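Lab notebook, retainer bench
November, started 8:40

Picking up where the last entry stopped. The question is still why the lower retainers from the Jekero sheet come off the model with a tight fit on the molars and a loose one at the front. The uppers are fine. Two practices sent lowers back last month with the same complaint, and I would like to have something to tell them before the next box goes out.

Today's plan was to keep the model the same and change the heating time only. I used the crowded lower from the Terkby case, printed again in the tan resin, washed and cured by the usual sheet. Base trimmed flat. I checked the base on the glass plate before starting, and it sat without rocking.

Heating

Sheet is Jekero clear, same lot as last time. The lot sticker is on the inside cover of this book. The old setting on the Rind former was 20 seconds, which came with the machine and which I don't think anyone here ever questioned. I ran three sheets at the old setting, then three longer and three shorter, so 9 in all. The first one of the day went in the bin and isn't counted, as the heater had not come up properly. Leave the Rind on for a good while before the first pull. I have written this before and still forget it.

The short ones were bad. Edges lifted on two of them, and the detail between the lower incisors was soft. The long ones sagged more in the ring and came out thin over the canine tips. I could flex the front with one finger. The middle group looked the way our lowers always look.
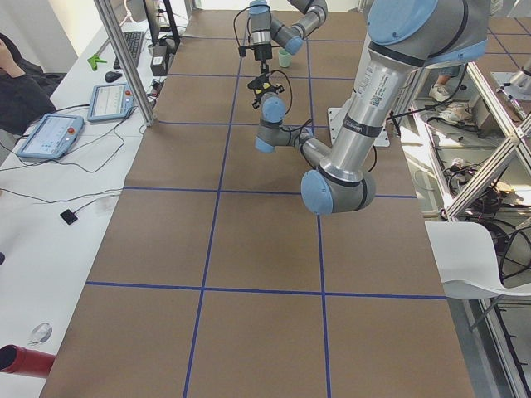 Thickness readings

Measured with the dial gauge at the midline, the left canine and the left first molar, inside surface wiped first. Full readings are on the loose sheet taped to the back page. Summary for people who don't want to turn to the back:

Midline is thinner than the molar on every sheet, whatever the time. The gap between the two gets bigger with longer heating. The short group had the smallest gap, but they are no use because of the lifted edges.

The left canine reading moved around more than I expected within the middle group. I took it again after lunch and got the same spread, so it's in the plastic and not in my hand. It may depend on how the model sits in the pellets. I had been burying it with the incisors toward the door side of the former, out of habit. Turned it the other way for the last one in the group, and that was the sheet with the thickest front of the three. One sheet, so no conclusion yet.

Fit on the model

All of the middle group click down at the back and can be lifted at the front with a fingernail. The practice describes the same thing from the chair. I trimmed one to a straight line 2 mm past the gum line and left one scalloped. The straight one held better at the front, and that matches what we see on the uppers, which have been cut straight since spring. The lowers are still scalloped because that is what the order form says by default.

So there may be two things going on here: thin plastic at the front and a trim line that gives it nothing to hold on with. I would try the trim first, as it costs nothing. Before changing the form, someone needs to ask the practices whether any of them chose scalloped on purpose. Flovgate does, I know — their doctor has patients with recession and does not want plastic on the gum.

Block-out

Case 416 was the one with the deep undercut on the lingual side, second molar. It was not blocked out at all when it went through. I found the original model in the drawer and the undercut is easy to see. That by itself would explain the tight back end on that one, and it should be kept apart from the others when we add up the returns. I made a new model with a thin line of wax in the undercut, and the retainer went on and off without a fight.

The wax softened a little under the hot sheet and left a mark on the inside. Polished out with the felt wheel. The light-cured block-out resin would be better, but the tube in the fridge is past its date.
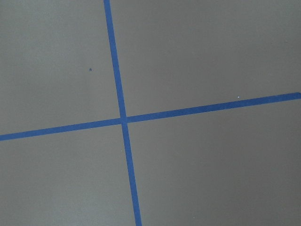

For the remaining lowers I would keep the heating where it is until the direction test has been done properly. Changing the time, the trim and the position in the same week would leave us not knowing which of them helped. The returned pieces are bagged and labeled in the second tray, please don't throw them out.

To do

Order block-out resin, two tubes.
Repeat the middle group with the incisors turned away from the door, same model, same lot.
Check pellet level in the Rind. It looked low on the left.
Send the trim question to the practices.
New blade for the bench trimmer. The current one is leaving a burr on the molar side, and I spent more time on the wheel than I should have.

Stopped 4:15. Former off, compressor drained, gauge back in its box.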